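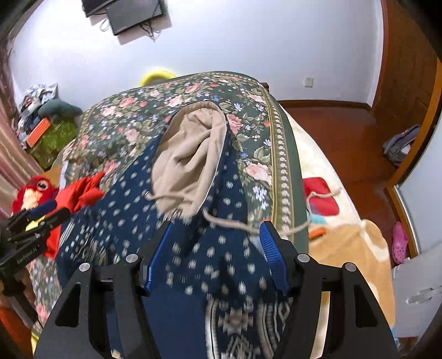 Idwood Home Clothing Project
Second progress report to the Brakow Fund
Prepared by Baltazar Esquivel, project coordinator
Period covered: from the first report to the end of August

1. Where we are

The project helps people in Idwood to put their bedroom clothing in order: to sort it, fold it, repair what is worth repairing and store the winter things so that they can be found again in winter. We work in the person's own bedroom, normally on the bed, with the person present. In our application we promised to handle 600 garments before the first frost. At the end of this period we have handled 597, so I consider this target as met in practice, and the remaining ones will be done on the next visit to Hennessy Street.

I must explain how we count. A garment is counted one time, when it has been looked at on both sides, folded or hung, and has received a place. If the same sweater comes back to us on a second visit it is not counted again. Bedding, towels and bags are not counted at all, although they take much of our time. In the first report I included some bedding in the number by mistake. It has been taken out of the figures here.

2. What a visit looks like now

In the spring we began each visit by emptying the closet and all the drawers together. This was a wrong decision. The bed was full after ten minutes, the person became tired, and in two homes we had to put everything back unsorted so that the person could sleep. Now we open one drawer, or one part of the closet rail, and we finish it before we open the next. The bed is made first, with the comforter pulled flat as far as possible. Many people here have thick printed comforters and small prints disappear on them. A dark cloth belt on a dark flowered comforter can be overlooked for a whole morning, and we have overlooked one.

After the bed is ready we put the clothing into groups. I had proposed groups by season, but the people we visit prefer groups by weight, and I think they are right. A thick hooded top is worn in April and in October and sometimes in July in the evening, so the question "is this for winter?" does not have a good answer. The question "is this heavy?" is answered with the hand. We have three groups: heavy, middle and light. Socks and underwear stay with the owner, who does them alone or not at all.

The order of work inside one group is: empty the pockets, close the zippers, look at the cords, look at the seams, fold, stack. Pockets gave us the usual paper tissues, one set of keys which the family had replaced already, and a bank card.

3. Hooded and lined garments

These make the largest difficulty of the period and I would like to write about them at some length, as the Fund asked in the spring why our time per garment is higher than in the plan.

The plan was written with shirts in mind. A shirt is flat. A hooded top with fleece in the hood is not flat, and it does not want to be. When the hood is left open it makes a hill in the stack and everything above it slides down. We have tried three methods. The first was to fold the hood backward and under, which hides it but makes the neck very thick. The second was to roll the whole garment from the hem and use the hood as a pocket for the roll. This one is quick and people enjoy it, but the lining stays compressed and a rolled garment takes a drawer twice as high. The third method is the one we now teach: lay the garment with the front up, spread the hood, press the air out of it with flat hands from the rim to the neck, fold the two sides of the hood to the middle, then bring it down over the chest. The sleeves come after, crossing over the hood and holding it.

The drawstrings must be arranged before the hood is closed. If they are left free they hang out of the stack and catch on the drawer runner. We even them out, left and right, and lay them inside the hood. Where a cord has gone in through its eyelet we pull it out with a safety pin. I ask the Fund to note that this small repair was not in the plan and that it is now the most requested thing we do.

For knitted or fleece garments with a pattern in bands, we learned to use the bands as a folding guide. When the rows of the pattern meet at the edge, the fold is straight. One woman on Hennessy Street, who had a career in a curtain workshop, showed us this and I have put it in the instruction sheet with her permission.
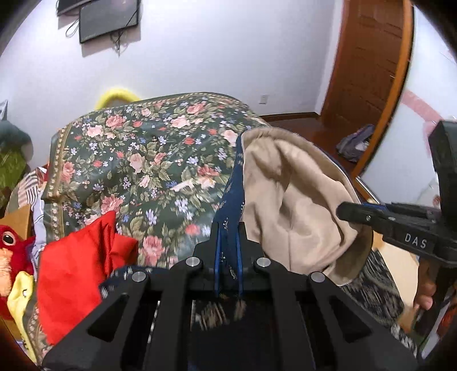

4. Bags, belts and other loose things

Soft bags are kept in the same closets as clothing in almost every home, often one inside the other. They are not garments and they do not enter our numbers, but it is not possible to leave them lying. Our rule is to open each bag completely, turn it upside down over the bed, feel along the lining, and then decide with the owner if it will be used for storage. A cloth bag in good condition is a good place for scarves and thin belts, and we prefer it to a plastic box. It can hang on a hook and it does not sweat.

Fabric strips with loose threads at the ends need to be trimmed or knotted. We do not cut anything without asking. Sometimes the thread is a fringe and was made so on purpose — I have asked this question four times and two times I was wrong in my guess, so now everybody in the team asks.

Soft toys we move to the head of the bed or to a chair and they return to their place at the end. This is written in the instruction sheet as the last step, after one complaint, which was justified.

5. Supplies and money

From the first instalment we used 1861 dollars for supplies. This covers the storage bags with a window, cedar blocks, shelf dividers, sewing materials and the printed sheets. There remain 260 dollars on this line, and I ask permission to keep them there for thread, cord and eyelets in the autumn, and not to return them.

The storage bags came from Clindix. The first delivery was the wrong depth for the closets in the Hennessy Street building, where the shelves are shallow and the door cannot close in front of the bag. Clindix exchanged the unopened ones. The ones that had been opened we gave to homes with deeper shelves, so there was no loss, but it cost us two trips with the car and one very long telephone call. I recommend that every home is measured before the order. We do this now. A form with three measurements (shelf depth, shelf height, space under the bed) is filled in on the first visit.

The shelf dividers are less useful than we had hoped. They are made for a thicker shelf than most people here have, and they fall. We will not buy more.

The cedar blocks are liked very much. Two persons asked us not to bring them for reasons of allergy and we have noted this on their sheets.

6. Folding lessons

In the application we described group lessons in the hall. We held one and five people attended, and it was friendly, but folding another person's towel on a table is not the same as folding your own clothing on your own bed. The surface is hard in the hall. On a mattress the garment sinks, the corners move, and the hand has to work more gently. Those who learned on the table told us later that "it did not come out the same" at home. I propose to replace the other group lessons with shorter ones in the bedroom, for one person and a family member or neighbour if they wish.

What people remember best from these lessons is small. Smooth before you fold, and do not fold a crease in. Make the first fold the long one. Put plain things and patterned things one after the other in the stack, so that the edges can be seen from the side and a garment can be taken out without lifting all.
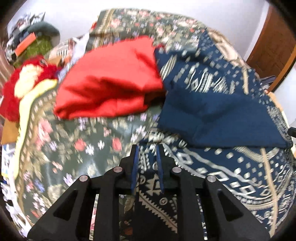 Colour has turned out to be of more help than labels. We had printed labels for the shelves — "heavy", "middle", "light" — and in half of the homes they were taken off before our second visit. Navy is the most common colour in the closets that I have seen this year, navy on navy on navy, and one bright piece placed between two dark stacks marks the border better than any paper. Several people now use a red or yellow scarf for this. It was their own idea and it costs nothing.

7. Difficulties

Stairs. The Hennessy Street building has had its elevator out of service for a part of the period. The supplies were carried up in smaller loads and two visits had to be moved to a later hour.

Light. Bedrooms are dark in the afternoon on the north side and we cannot judge dark fabrics there. Black and navy socks are an example everyone knows, but it is the same with stains and with small holes. Visits on that side now begin at 9:30 in the morning.

Parting with things. We had planned that each visit would end with one bag for donation. Some visits end so and some do not. I do not want to push, and I ask that the number of donated bags is removed from the indicators. A person who has seen all of their clothing and has put it back in good order has received what we promised, also if nothing left the house.

8. Plan for the next period

We will finish the remaining closets on Hennessy Street and then continue in the lower part of Idwood, where seven homes have asked for a visit. Second visits will be made in the homes from the spring, to see if the stacks are still standing and to change what did not hold. The instruction sheet will be printed again with drawings of the hood method; the present drawings are mine and the sleeves are difficult to understand.

I would need from the Fund an answer on three points: the 260 dollars, the change from group lessons to lessons at home, and the removal of the donation indicator. If it is possible to have the answer before the next order to Clindix, I would be grateful, as their delivery takes three weeks.

The receipts and the measurement forms are in the folder sent together with this report. One receipt, for sewing needles, is faded and I have written the amount beside it by hand.

Baltazar Esquivel
Idwood Home Clothing Project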